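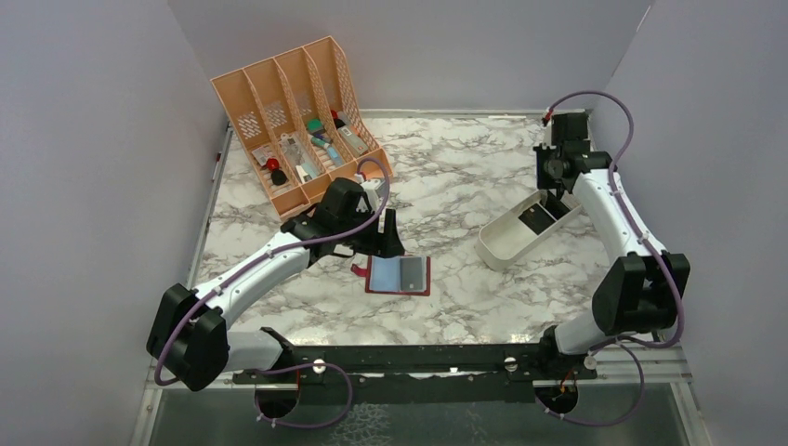
4. Heat loss and use patterns in covered terraces

4.1 The houses

The 273 households in the Holtbridge survey had all paid for a covered terrace in the belief that they would sit in it. Most of them do, in July. Our interest was in the rest of the year, for which the brochures promise a great deal and the owners, when asked, tend to change the subject.

The terraces fall into two groups. The older ones are timber lean-tos fixed to the back wall of the house, with a clear roof and no sides. The newer ones are free-standing frames with a louvred roof that opens and shuts by motor, most of them bought as a kit from Gudico or from Gasser. A few owners had added side screens later on, usually after the first autumn. We treated a terrace as screened if at least two sides could be closed to full height, which excluded a number of bamboo blinds whose owners spoke of them warmly.

4.2 Measuring comfort

Air temperature is easy to measure and tells us little about whether a person will stay in a garden chair. Wind matters more, and so does the floor. We therefore recorded air temperature at seated head height, wind speed at the same point, and the surface temperature of the paving, at intervals of 5 minutes through the evening. Owners kept a diary of when they went out and when they gave up. The diaries are short. Several contain the single word "cold", underlined.

An early version of the diary asked people to rate their comfort on a scale from one to ten. This was dropped after the pilot, in which the same evening on the same bench was rated eight by one half of a couple and two by the other. Time spent outdoors turned out to be a more truthful answer, although it too has its faults: one household stayed out until midnight in sleet on account of a barbecue that had been started and could not, as a matter of pride, be abandoned.

4.3 Screens, heaters and roofs

Screened terraces were used on more evenings than open ones in every month of the survey. The gap was widest in spring and autumn. In December it all but closed, the weather having settled the question for both groups. Figure 4 sets out the evenings of use by month and by type of terrace.

Figure 4. Evenings of use per household by month, screened and unscreened terraces. Evenings shorter than a quarter of an hour are left out, which removes most visits to the bin.

Heaters did less than expected. An overhead heater warms whoever is under it, from the top down, and leaves the feet to make their own arrangements. On open terraces the effect on time spent outdoors was too small to separate from the effect of a good bottle of wine, which we did not record and now wish we had. On screened terraces heaters did lengthen the evening, and the owners who had both were the most content and had the highest bills.

The motorised roof made no difference that we could find to how often a terrace was used. It was, however, the feature that owners were most eager to show us. Of the 525 roof movements logged in the first stage of the work, a large share took place while one of the authors was standing on the patio, being shown.

4.4 The Detach layout

We also looked at 6 gardens laid out on what the trade calls the Detach plan, in which the covered seating is moved away from the house to the far end of the plot. The argument for it is the evening sun. The argument against it is the walk back for the salt. These terraces were used less often than those by the kitchen door, but for longer at a time, as one might expect of people who have already carried everything down the path and do not mean to do it twice. Six gardens are too few to build on, and two of them flooded.

4.5 Limits

The survey covers one town, with one sort of rain. Households that never went outside may have been less willing to fill in a diary about it, so our figures are likely to flatter terraces of all kinds. Paving type was noted but could not be pulled apart from the age of the house. The wind readings from the last row of gardens were discarded when the sensor was found to be measuring the sheltered side of a shed.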